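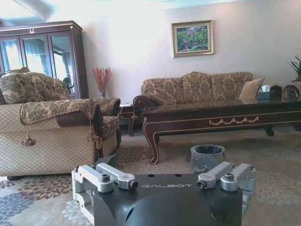
The big sitting room at Wumell, bin on the carpet.

Wumell house trials: minutes of the safety and faults meeting, 22 October 2024

In the room: Henrike Ostermann (chair), Chi-keung Yuen (me, taking notes and also the person who was on the stop button, so bear that in mind), the two Clivby operators, our software lead. On the phone: Skudix support, for items 3 and 4 only. Sun had been asked to send someone and sent apologies instead.

Started ten minutes behind because the heating in the dining room wouldn't come on and we all went to look for extra chairs and jumpers.

1. Last minutes

Agreed with one change. I had put that the charging cable was "sorted", and Henrike pointed out that it had been moved and taped down, and that a proper cover was still wanted. She's right, so it goes back on the list. See item 7.

2. What happened on run 2104

This took up most of the meeting, so I'll set it out as we told it, and anyone who remembers it differently can shout.

The job was the bin job, same as it has been all fortnight. Bin on the carpet in front of the coffee table, clear liner folded over the rim. The robot comes up to it, one gripper takes a pinch of the liner at the rim, gathers it and draws it up so the other hand can work on the opposite side. We had done 82 runs of it in that room with nothing worse than torn plastic and one bin on its side.

On 2104 the first pinch was good. I remember thinking it was rather a nice one! Then the lift began and the bin came up with the liner. That does happen when the plastic is snug round the rim, and the task is supposed to notice the extra weight, stop, set everything down and ask for a person. It didn't stop. It carried on up to the full lift height with the bin hanging off the fold of plastic, the fold gave way, and the bin dropped on the carpet and rolled under the coffee table.

So far that's a nuisance. The safety matter is what came next. One of the Clivby operators saw the bin go and stepped over the tape to fetch it, thinking the run was over. It wasn't. The task believed it still had hold of the liner and began the second half, which swings the other arm across to meet the first. I pressed stop on the handset and nothing happened. I pressed it again, and then shouted, and the operator stepped back out smartly. The software lead pressed the stop on the robot itself and everything went still.

Nobody was touched. Henrike asked how close it had been and the operator said an arm's length, then held out an arm to show us, and it was less than I'd have liked. We have it down as a near miss and the form went in the same afternoon. 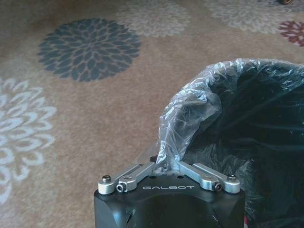
There was a good bit of talk at this stage about whether the pinch itself was to blame, because one of our thoughts had been that the fingers were taking too much plastic in one go. The software lead has gone back over the recordings and doesn't think so. The grip point was within the limits we set and the fold was no fatter than on the runs that went well. What differed was the liner. We'd opened a new roll that morning and it's a smaller size, so it sits tighter on the bin and hangs on. I bought that roll. I got it in the village because we were down to our last few, and I didn't check the size against the old one. Sorry, all.

Henrike was quite firm that a wrong roll of liners ought to be able to spoil a run and no more than that, and she'd like the minutes to say so. They now do.

3. Why the weight check didn't trip

Skudix on the phone for this. Their task software sits on top of everything we do and the weight check is a setting in it, one we fill in ourselves for each job.

Short version: the check was switched on but the limit was wrong. When we copied the job over from the laundry trial, the old limit came with it, and that was set for lifting a wet towel. An empty bin is a good deal lighter than a wet towel. So the software was waiting for a load it was never going to see, and as far as it was concerned the bin hanging there was fine.

Skudix were clear that the setting is ours to check and we didn't argue. We did ask why a copied job doesn't flag up its old limits in some way. They said they'd raise it their end. I asked whether that meant a date, and it didn't.

The software lead also found that the "have I still got hold of it" check only runs once, at the start of the lift. After that the task takes it as read. That's our own code, written in a hurry in the summer, and it's the reason the second arm set off when there was nothing left to meet. It's being changed so that it looks again before the second arm moves, and again halfway through.

We talked about whether there are other jobs with copied limits. There are probably several. The cushion job certainly came from somewhere else. All copied jobs are off until somebody has gone through them line by line, and two people have to sign each one.

4. Why the handset stop didn't work

I was dreading this one. The handset battery was flat.

It had been on the charger overnight but the charger was plugged into the socket by the door, which goes off with the wall switch, and whoever left last turned off at the wall like a good houseguest. The handset showed one bar in the morning. I saw the one bar. I thought it would do until lunch, and it nearly did.

What bothers everyone more is that a dead handset ought to stop the robot by itself. It's meant to work so that if the handset goes quiet, the robot stops. Skudix asked us to read out the setting over the phone, and "stop on lost handset" was off. The operators remembered why: we turned it off in the first week when the signal kept dropping through the chimney wall and every run was being cut short. It was going to be for one afternoon. There's no note of it anywhere, in my minutes or in the log.

Henrike went a bit quiet here and then said that from today no safety setting gets turned off without her name written next to it, with the time it goes back on. Agreed by everyone, me loudest.

The setting is back on. The signal still drops by the chimney, so the receiver is going on a stand at the other end of the room. If runs get cut short in the meantime then they get cut short.

5. The tape and stepping over it

The operator concerned was very fair about it and said it was plain habit. You see something fall over, you go and pick it up. The rest of us admitted we'd all done it. One of us had done it the day before.

Part of the trouble is that you can't easily tell from the side of the room whether a run has finished or is only thinking. There's a message on the laptop, and the laptop faces away from the person nearest the bin. We went round the houses a bit on this. A buzzer was suggested and turned down, as it would drive us mad. What we'd all like is a light on a pole that's red when the arms may move and green when they can't, wired to the robot's power and not to the task software.

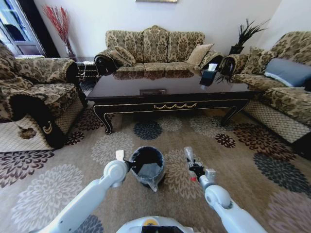
The quote for one fitted, with a gate sensor across the room so that crossing the line stops the arms, came to £3490. Henrike winced. There's roughly 1000 left in this year's safety line, so the whole lot can't come out of that. The software lead thinks the light on its own could be made in-house quite cheaply. Sun have some money in the project for "site improvements" and Henrike will ask whether a gate sensor counts as one. I think it's a stretch but she's very persuasive on the phone.

Until we have the light, one person calls "arms live" and "arms off" out loud, and no one crosses until they've heard "off" and said it back. We tried it in the meeting and felt daft. We're doing it anyway.

Also agreed: if something falls during a run it stays where it is. Bin under the table, tissue box on the floor, whatever it may be. It can wait.

6. The room

The owner of Wumell came in for a minute to ask if the carpet was all right. It is. The bin left no mark that any of us could find, and we had a good crawl about looking. The coffee table is fine too, though I'd like us to take some photographs of the legs so we have something to compare with later on.

Henrike asked if we should be working in there at all, with the furniture as good as it is and the gaps between the pieces as tight as they are. The operators would like to stay. Their view is that an actual crowded sitting room shows up things the workshop never did, and I agree with them. But we need a clear way out for the person standing nearest, and at the moment the armchair gets in the way of it. We'll ask the owner if we can shift the armchair back a bit while trials are on. If the answer's no, the operator stands on the other side.

7. Things to do

Software lead: change the hold check, go through the copied jobs with one of the operators, in-house light.

Henrike: ring Sun about the gate sensor. Start the sheet for safety settings. Write to Skudix so that what they said on the phone is in writing.

Operators: receiver stand, new tape line with the way out marked, cable cover (carried over, see item 1).

Me: take back the small liners and get the proper ones. Move the handset charger to a socket that stays on. Spare battery. No run starts under three bars, and I'm putting a label on the handset saying so. Photographs of the table legs.

8. When we start again

No runs with the arms powered until the hold check is changed and tested in the workshop with an empty bin, a tight liner and no people inside the line. Henrike wants to watch that test herself. The operators asked if base-only driving could carry on meanwhile, arms folded, and she said yes, so long as the handset setting stays on.

I asked if this puts the end-of-year demonstration at risk. It might. Henrike would sooner move it than rush, and she'll tell people early.

9. Anything else

The milk in the Wumell fridge belongs to the owner. Please bring your own.

Next meeting in December, same place, date to follow once Sun have answered. If the workshop test goes badly we'll meet sooner.

C.Y.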